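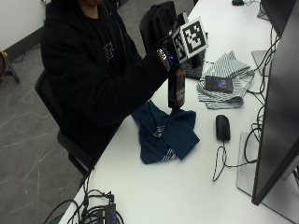
Hi Liya, reopening this one because the wrist tracking fault is back and I think I've finally got something useful on it. Short version: the hand unit loses its pose partway through a fold, the Solitz controller holds the last good value for a bit, then jumps to catch up. It only happens on the folding task. I've been running it on the long white desk with the two cloths, the dark teal-blue one and the grey and white striped one, and the dropouts come when my hand tips over and the big front marker panel turns away. The second panel is already at a steep angle in my normal seated position, so once the front one goes there's not much left to track.

Why I'm calling it a safety matter and not just an annoyance — on Monday the arm in the Gidey bay was mirroring me live when it happened. The pose froze, I kept moving (of course I did, I had no idea), and when it came back the arm swung across to the new position at full speed and whacked the side rail. Fuad hit the e-stop. No one was inside the line, no injuries, and the gripper has a scuffed finger pad but still closes square. Live mirroring has been off since then and I'd like it to stay off until we've sorted this.

What the log says for that session:

frames recorded: 3,662
frames with a valid pose: 2,303
longest gap: 16 frames
jump limit set in config: 10 cm
jump limit triggered: never

That last line is the one that bothers me. The limit should have stopped the arm cold. I had a dig through the settings with Zinash and we reckon the check compares each new pose to the held one only while tracking is good, and the flag flips back to good one step after the compare. So the first pose after a gap sails straight through. She's going to confirm that in the code, please don't take my word for it.

Things I've tried so far:

Swapped the USB cable on the hand unit. No change.

Moved the hub to a different port on the PC. No change, and it made the other cables a pain to reach, so I put it back.

Wiped both marker panels and checked the screws. One was a bit loose. Tightened it, reran, still dropping out.

Turned the desk lamp off in case of glare. Maybe slightly better? Wouldn't swear to it.

Slowed right down and kept my wrist flat the whole time. Clean run, no gaps at all, but you can't fold a cloth properly like that and the data would be useless.

Ran the Trukov calibration again from scratch. Passed first go, and the fault came back on the very next fold.

So I don't think it's wiring or calibration. I think the panels leave us with a blind angle, and then the jump check misses the bit where it matters most. Two separate problems that happened to line up.

What I need from your end, please:

1. A fix or a workaround for the jump check. Even a forced stop after any gap would do me for now.
2. Word on whether Florkia can send a bracket with a third panel. Anoma thought they had one in the works.
3. Someone to tell me if the older recordings need to be rechecked. I'd rather know now than in September.

I've left the priority at high. Raw log and config are in the shared folder under my name, and I'm at the desk until four most days if you want to watch it fail in person.

Cheers,
Florêncio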